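How to Clear a White Table and Keep It Clear

By Divya Murthy
Monday, January 8, 2024
5 min read
32 shares | 3 comments

We bought our white table for the big room because it made everything look brighter, and it does, on the mornings when you can see it. The rest of the time it used to hold the mail, a charger, two or three cups and whatever came out of somebody's pockets. I got tired of shoving it all to one end before dinner, so over the holidays I sat down (well, stood up) and worked out a routine that I could keep going once everyone was back at work and school. My friend Anitha has been doing something like it for years and I borrowed freely from her.

What you'll need

One basket, rectangular if you can find one
Two soft cloths, one for damp and one for dry
A drop of dish soap in a bowl of warm water
A little baking soda for stubborn marks

Start by taking everything off. I mean everything, even the nice candle that you think of as living there. Put it all on the couch or a chair, and don't sort while you carry or you'll be reading old letters at four in the afternoon like I was. Trash goes straight in the trash, and cups go straight to the sink.

Next, dust the top dry before any water comes near it. Crumbs turn to paste when they meet a wet cloth, and on a white top the paste leaves gray smears that you'll chase for ages. Sweep toward the front edge and catch the crumbs in your other hand. Then wring the damp cloth out hard, go over the table in long strokes from one end to the other, and follow with the dry cloth while it's still a bit wet.

For a mark that won't come up, lay the damp cloth over it and go make yourself some tea. Most of ours lift after that. If one doesn't, try a pinch of baking soda on a wet fingertip and rub very gently - and please do this in a corner first, as some finishes will go shiny if you scrub them.

Now for the basket. I like a woven one with a good thick rim, and I like it at the far end, well away from where people eat. It's the only thing allowed to stay on the table overnight, and whatever doesn't fit inside has to find a home in another room. A basket with a darker band at the bottom is a kind choice for a busy house, as the base is where the scuffs collect.
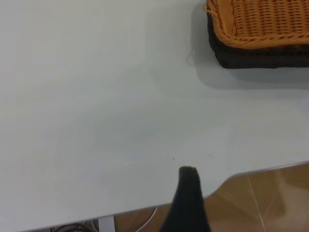 Woven basket on the white tabletop, with a couple of tiny specks still to wipe.

Give the table one last look from low down, with your chin nearly level with the top. Looking straight down, you'll miss half of what's left, especially in soft light. Pick up any last bits with the corner of the damp cloth, and don't forget to run it along the underside of the front edge, where sticky fingers go.

Baskets need a little care too. Tip yours out once a week, shake it over the sink and brush along the weave with an old toothbrush. If a strand has worked loose, tuck it back under its neighbor or snip it close with nail scissors. Don't pull it! I pulled one on my old basket and lost a good stretch of braid before I'd had the sense to stop.

As for keeping it up, we empty the basket after supper on Sundays and do the dry cloth every evening while the kettle boils. My daughter does the crumbs and I do the rest. Some weeks we skip it and the mail creeps back, and then I just start again with the couch.

Next time I'll go through the hall closet, which I have been putting off since October.

3 comments

Padmavathi Chacko
The chin on the table trick works! I found jam.

Aishwarya Iyer
Would you line the basket? Mine sheds little bits of straw everywhere.

Divya Murthy
Aishwarya, yes, an old pillowcase folded flat in the bottom does nicely, and you can throw it in the wash.

Contact | Copyright 2024 Divya Murthy | Back to top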